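Section 4. Fault report: loss of grip force on the right arm

The Fernau cell has two arms mounted on opposite sides of one table. The test task is a cooking sequence with small kitchen items, and both grippers have to reach into the middle of the table. Control runs on the Ikero software, with no changes from Section 3.

The fault first appeared in trial 35. The right gripper closed on the handle of the pan, lifted it, and opened again 2 seconds later without a command. The pan fell back on the table. Nothing was damaged, but the arm kept moving along its planned path with an empty gripper — the controller still reported a firm hold.
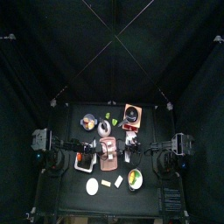
Why did the controller report a hold when the gripper was open?

The hold flag was set once, when the fingers closed, and was never checked again during the move. A later loss of motor current had no effect on it.

Sabine Seidel went through the logs of all 203 trials and found the same current drop in every failed lift. In each case the wrist joint was turned close to its limit. We opened the cable cover and found a worn connector that lost contact when the wrist was twisted.

The connector was replaced and the cable was given more slack at the wrist. The hold flag is now updated every 100 milliseconds, and both arms stop if it changes during a move. The stop was tested by unplugging the gripper by hand at low speed.

One point is still open. The left arm uses the same type of connector and has not been inspected. Until that is done, the wrist range on the left side stays limited in software.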